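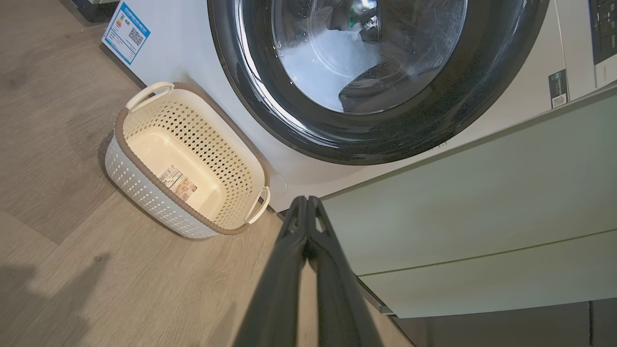
Abb. 1: Frontlader und Wäschekorb im Waschraum

Projektbericht: Gemeinsam waschen im Wohnheim Aluvville
Gruppe: Begoñe Soler, Mayu Ichikawa, Unai Casado, Þórarinn Kvaran
Betreuung: Patricio Carretero

1. Ausgangslage

Im Wohnheim Aluvville wohnen 158 Studierende, und für alle gibt es einen Waschraum im Keller. Die Beschwerden über diesen Raum sind älter als unser Projekt. Im Schwarzen Brett hängen Zettel über verschwundene Socken, über fremde Wäsche, die jemand auf den Boden gelegt hat, und über Maschinen, die fertig sind und trotzdem den ganzen Abend voll bleiben. Wir haben im Modul Alltag und Gestaltung die Aufgabe bekommen, einen Ort in unserer Nähe zu untersuchen und eine kleine Veränderung vorzuschlagen. Der Waschraum war unsere erste Idee und wir sind dabei geblieben.

Die Frage von unserem Bericht lautet: Wie kann die Übergabe der Maschine von einer Person an die nächste besser funktionieren? Die Technik der Maschinen und die Preise haben wir nicht behandelt.

2. Vorgehen

Wir haben im April beobachtet, immer zu zweit und in Schichten von vier Stunden. Der Mittwoch ist dabei am stärksten belegt, weil an diesem Tag viele Seminare ausfallen. Zusätzlich haben Mayu und Þórarinn kurze Gespräche mit Bewohnerinnen und Bewohnern geführt. Die Gespräche waren offen, ohne Fragebogen, und wir haben nur Stichworte aufgeschrieben. Am Anfang wollten wir Tonaufnahmen machen, aber beim Schleudern versteht man auf der Aufnahme kein Wort.

Während der Beobachtung haben wir notiert, wo die Wäsche steht, bevor sie in die Trommel kommt, und wo sie liegt, wenn sie fertig ist. Das klingt sehr einfach, es war aber für uns der nützlichste Teil.

3. Beobachtungen

3.1 Der Korb

Die meisten Personen stellen den Korb direkt vor die Maschine auf den Boden, so wie in Abb. 1. Das ist bequem zum Umfüllen. Ein Korb mit durchbrochenen Seiten und zwei Griffen lässt sich auch im Treppenhaus gut tragen, und viele haben ein ähnliches Modell. Genau hier entsteht aber ein Problem: Wenn mehrere helle Körbe nebeneinander stehen, weiß man nicht, welcher Korb zu welcher Maschine gehört. Eine Bewohnerin hat uns erzählt, dass sie einmal mit dem falschen Korb bis in den vierten Stock gegangen ist.

Manche nehmen den leeren Korb wieder mit nach oben. Dann hat die nächste Person keinen Platz für die fertige Wäsche und wartet, oder sie legt die Sachen auf die Maschine.

3.2 Die Tür

Durch das runde Glas sieht man von vorne in die Trommel. Trotzdem haben wir oft gesehen, dass Leute die Tür öffnen wollten, obwohl das Programm noch nicht fertig war. In den Gesprächen sagten mehrere, sie schauen zuerst auf die Tür und erst danach auf die Tasten. Für einen Hinweis wäre also die Nähe der Tür der beste Ort.

3.3 Die Aufkleber

Auf dem weißen Gehäuse klebt links von der Tür das Energielabel mit QR-Code und rechts ein kleiner dunkler Aufkleber mit feiner weißer Schrift. Beide werden im Alltag kaum beachtet. Unai hat in den Gesprächen nach dem QR-Code gefragt, und niemand hatte ihn schon einmal gescannt. Für uns war das wichtig, denn unser erster Entwurf war auch ein QR-Code, mit einer digitalen Warteliste dahinter. Diesen Entwurf haben wir danach aufgegeben.

4. Vorschlag

Unser Vorschlag heißt Ondis und besteht aus einem Anhänger für den Korb und einem Haken an der Wand. Jede Maschine bekommt eine Farbe. Wer die Maschine startet, nimmt den Anhänger in der passenden Farbe, schreibt Zimmernummer und Endzeit darauf und hängt ihn an den Griff vom Korb. Der Korb bleibt im Waschraum. Die nächste Person darf die fertige Wäsche in diesen Korb legen, frühestens 15 Minuten nach der Endzeit.

Die Anhänger haben wir aus beschichteter Pappe geschnitten. Sie sind abwischbar, man schreibt mit einem Folienstift. Die Schnur haben wir zweimal geändert – zuerst war sie zu lang und ist beim Tragen am Geländer hängen geblieben.

5. Test und Kritik

Wir haben Ondis zwei Wochen lang ausprobiert. Am Anfang mussten wir viel erklären, später hat ein Blatt an der Wand gereicht. Positiv war, dass weniger Wäsche auf den Maschinen lag. Einige fanden es aber unangenehm, dass fremde Hände ihre Kleidung anfassen, auch wenn die Regel bekannt ist. Vier Anhänger sind verschwunden, und der Stift war am zweiten Tag leer.

Herr Carretero hat außerdem kritisiert, dass wir nicht mit den Personen gesprochen haben, die ihre Wäsche in einer Tasche bringen. Diese Kritik ist richtig. Eine Tasche hat keinen festen Rand und fällt um, wenn sie leer ist, deshalb funktioniert unsere Regel dort schlechter. Für eine zweite Version möchten wir ein Regal mit festen Plätzen zeichnen und die Farben der Anhänger auch am Regal verwenden. Begoñe hat dafür schon die Wand neben der Tür zum Flur ausgemessen.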